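I have come to believe that a town should offer a stranger a drink of water, free, and without making a fuss about it.
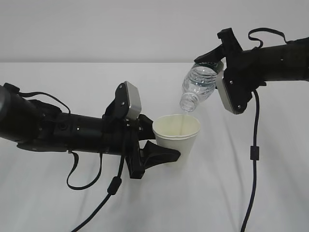
**Wollow, October** – My grandmother kept a pitcher by the door for whoever walked up the hill, and I suppose I've never gotten over it.
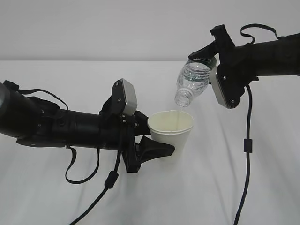 **Furtado, October** – Over here they took out 2 fountains to save money, and I'm still a little sore about it, as my friend Maiara Coutinho will tell you at length.
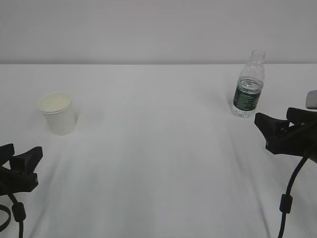 So put them back, I say – and put a bench beside each one, while we're at it.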